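Pirneo 2-Man Blocking Sled -- Football Training Equipment

Home > Field Equipment > Sleds and Dummies > 2-Man Sleds

Pirneo 2-Man Sled, steel frame, pads included
Ships by freight. Curbside only unless you call first.

Colors in stock: black, navy, maroon, forest. Royal is back in November.

Quick version for coaches in a hurry. Two-man sled, high school and up. Spring loaded pad arms. Curved skids so it rides up when they drive through it and digs when they stand up too tall. Comes mostly built. You put the pads on, bolt the arms, check the springs, go hit it.

Longer version follows.

We've sold this sled since the old Vader catalog days, back when it only came with the flat pads and you had to buy the coach's platform seperate. The platform is standard now. So are the man-shaped pads. If you have one of the older ones in the shed, the new pads fit, same bolt pattern, just order the pad kit at the bottom of this page and skip the rest.

What you get in the crate:
Main frame with skids, welded, painted
2 pad arms with springs
2 man-shaped pads with covers
Coach's platform with grip rail
Bolt bag and spare pins
One-page assembly sheet (the one in the bag is the right one, ignore the sticker on the crate if they don't match)

Tools: you need a socket set and another person. Arms are heavy. Don't do it alone on a slope. 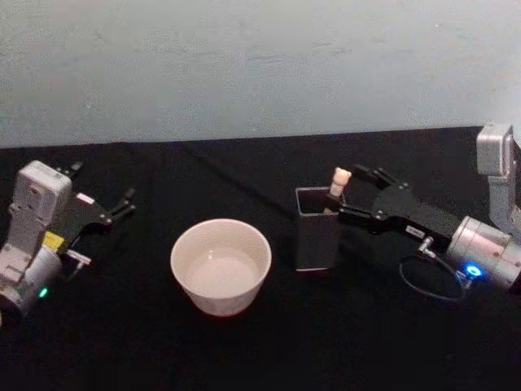 Frame weight is 127 kg by the freight sheet, that's with arms and no pads. Linemen can move it. Skill kids can move it if they stay low. Add a coach on the platform and it's a different sled altogether. For JV and freshman groups run it empty the first couple weeks. They'll get plenty out of it.

Pads. Vinyl cover over dense foam, laced at the back so you can swap covers without pulling the whole pad. Cover takes the beating, foam lasts a good while longer. Hand targets are printed on the chest. Inside hands, thumbs up, all the stuff you already yell. Printing fades in full sun, cover still fine, plenty of programs just redo the marks with a paint pen.

Springs. Two settings. Stiff for varsity, soft for everyone else. Change it by moving the pin at the base of each arm. Set both arms the same or the sled will crab to one side and your left guard will get blamed for it.

Skids. Curved front and back so you can hit it from one direction, turn around and drive it home. Fine on grass. On turf you need the turf runners, sold below, and ask your facilities people before you put any sled on turf. We get this call every August. Some turf warranties say no sleds at all and we can't help you with that one.

Drills coaches tell us they use it for:
Fit and freeze -- out of the stance, strike, hold, coach checks hips and feet
Double team to linebacker -- both hit one pad, one man comes off on the call
Drive and finish -- five yards, whistle, no walking the last one
D-line strike and shed -- works off the same pads, soft setting
Tight end and tackle combo -- move the stances in tighter than you think

Keep the reps short. Josée Dufour, who answers our coach line and ran an offensive line room for years before that, likes 13 reps per pair and then off to something else. Her thinking is the pad level goes bad when the legs do, and after that they're just practicing standing up. Call and argue with her about it if you want. She picks up before 4:30 pm.

Which sled do I need?

One-man: small roster, youth, indy work with one coach. Cheap to ship.
Two-man (this one): most high school programs. Combos, double teams, fits in a gate.
Five-man: big varsity line groups. Needs a tractor or a lot of freshmen to put away.

If you're between the two-man and the five, get the two-man and a second one later. You can run two stations instead of everybody waiting in line. Also they store easier.
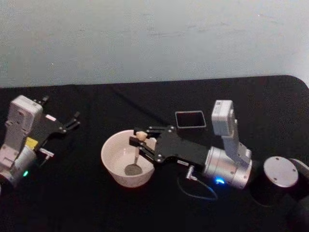 Gate width -- please measure before ordering. Seriously. The sled goes through a standard double gate no problem. A single walk gate, no. Arms come off if you have to, leave the pins in the bolt bag or you will be on the phone with us for pins.

Storage. Pads off and indoors over the winter if you can manage it. If not, throw the Liyanage cover over the whole thing, strap it under the skids. Don't wrap it in plastic sheeting, it sweats under there and the foam gets a smell that does not come out. Frame can stay outside. Touch up chips in the paint when you see them.

Care, short list:
Hose the pads, mild soap, no bleach
Check arm bolts weekly in season
Grease the spring pivots before camp and again midseason
Look at the welds on the platform rail, that's where people grab and jump on
Replace a cover once the seam opens, don't tape it, tape rips off on hands

Warranty. Frame and welds 2 years. Springs and pads one season. Covers not included, they are a wear item and they wear. Damage from towing behind a truck or a utility cart is not covered. Yes we can tell.

Shipping. Frame ships freight on a pallet, pads come in their own carton and sometimes land a day or so apart. Don't panic and don't refuse the first one. Driver drops at the curb. Liftgate is extra, so is a call ahead. School deliveries in summer, put a cell number on the order for someone who will be there. The front office phone rings and rings in July.

Look over the crate before you sign. If a skid is bent write it on the driver's paper right then, take a picture, email us. Once it's signed clean the freight company is done talking.

Returns. 30 days, unused, in the crate. You pay freight back. Used sled is your sled. Pads can be exchanged for another color if the carton hasn't been opened.

Ordering for a school. We take POs. Send it with the ship-to, the bill-to, and the pad color, the color gets left off constantly and then it sits. Tax exempt form once and we keep it on file. Booster clubs can pay by check, order goes out when it clears.

Add-ons and parts:
Pad kit, pair, with covers -- fits this sled and the older flat-pad frames
Replacement covers, pair
Turf runners, set, bolt on
Pronus spring set, stiff, pair -- for college size groups, too much for most high schools
Liyanage storage cover, two-man size
Pin and bolt bag
Number decals for the pads (front numbers only, tell us which)

Questions that come in a lot

Can I put a third pad in the middle?
No. Frame isn't drilled for it and it won't sit right.

Will youth players be ok on it?
Middle school on the soft setting with no coach riding, fine. Younger than that get the one-man youth sled, lower pad height.

How long to put together?
One evening with two people who have done it. Add pizza time if they haven't.

Do the pads adjust for height?
Yes, three holes on each arm. Middle one works for most. Go low for preseason.

Can we get school logo on the covers?
Yes, send the art as a vector file. Adds lead time, more in summer. Order by spring if you want it for camp.

Is the older Vader frame the same as this one?
Close. Pad bolts match, springs don't. Check the tag on the crossbar before ordering springs and if the tag is gone send us a photo of the pivot.

Call or email for a freight quote, have the zip code ready. Multiple sleds to one adress ship cheaper per sled, worth asking the other school in the district.

Related: 1-Man Youth Sled | 5-Man Sled | Step-Over Dummies | Hand Shields | Chutes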